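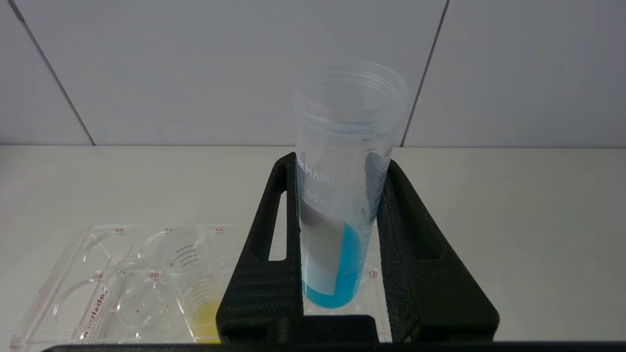 August, 3:40 pm, wet bench

Back on the tube demos today. Same task as before – drive the arm in by remote, close on the 50 mL conical, lift, carry it across, set it down again. Cap off, blue dye in the bottom so we can see the liquid line on the wrist camera.

My driving is still pretty ordinary! I come in too fast, stop, then fiddle the wrist for ages (the Sunus pedals are way too twitchy at low speed), and all that dithering goes straight into the recording. Tried the hand-guided way for a bit and the paths are much smoother, but my sleeve keeps wandering into the shot, so I binned those.

Episode 2697 is a bad one, bumped the acrylic rack on the way past. Please leave it out of the training set. We're 400 short of the 2000 we told Marchand.

Dropped the approach speed to 500 on the controller and it feels heaps better – leave it there for now. Still to do: colour-check the wrist camera, re-zero the gripper.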